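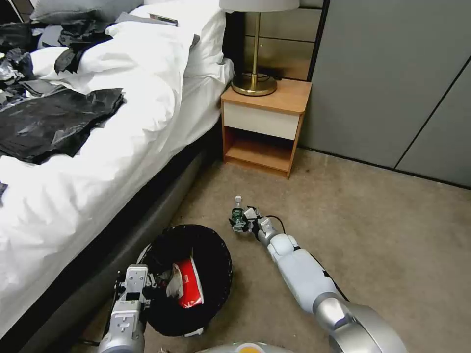 4. Preparing the shop for the size and fit desk

The fit desk is the place where a customer of Alldale can be measured, try a garment and order it in another size. Before you open it, choose a corner with a curtain and at least 2 metres of free floor. A soft floor is better for bare feet, and a beige carpet like the one beside the bed in the photo is a good choice, as dropped pins are easy to find on a pale colour. Dark carpet is allowed, but please check it more often.

4.1 Setting up the desk

1. Hang the mirror so that the lower edge is 30 cm from the floor.
2. Put the measuring tapes in the top drawer. Do not use tapes which are stretched.
3. Open the Flusine stock program and select "Fit desk".
4. Enter the shop code. For the Gindlow shop, ask Jummai Ojo.
5. Print one test label and compare it with the size chart.

Note: The program keeps 1000 customer cards. When it is full, the oldest card is removed without a warning - so export the cards every October.

Caution: Never steam a garment while the customer is wearing it.

4.2 Returned garments

Ordered garments can be returned within 30 days. Items from the Okoro range have a different label, see section 6. Write the reason on the card in the customer's own words.

Last changed: November 6, 2020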